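Notes on the care and return of wool caps
3 April 2018

Readers of this blog have asked for a statement of my position on wool caps bought online, following my earlier remarks on the Griker range. The position is set out below. It applies to caps bought for ordinary wear and does not extend to collectors' items.

A cap should be measured on the day it arrives. The Begay I ordered last July was marked 58 and measured nearer 57. The seller, Lilloreo, accepted the return without dispute, although the refund took 75 days and was issued under order 1054 only after a second written request. Buyers are advised to keep the swing tag attached until the fit has been confirmed. 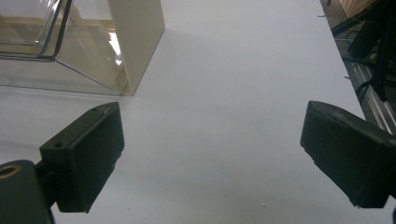

Postage on returned goods remains a matter for the individual shop. Lilloreo deducts it. Enus does not, provided that the parcel is sent back within seven days and the peak has not been bent. Mr Ultan McGrath has written to say that his was refused on the second ground — he maintains that the peak was curved on delivery — and I have asked him to forward the correspondence.

Cleaning should be limited to cold water and a soft brush. Machine washing is not recommended for any cap with a card peak.

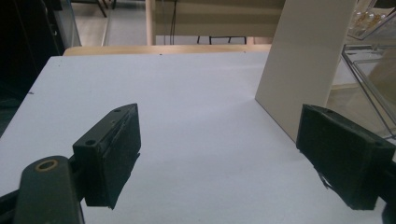

The inner band is the part most likely to fail. On three of the four caps I wear regularly it has begun to part from the crown at the back seam. Wear of this kind starts at the rim, leaving a ragged edge and then a loose flap, much as on the dark pads lining the two black fingers in the photograph. A band which has reached that stage should be unpicked and replaced whole, as trimming it only moves the fraying further up. Hậu Lục, who repaired my grey Begay, uses cotton twill tape and a backstitch, and I have adopted the same method.

Correspondence on the sizing of the Enus summer caps will be considered in a later post. Kojo Ackah's letter on straw has been received and will be answered separately.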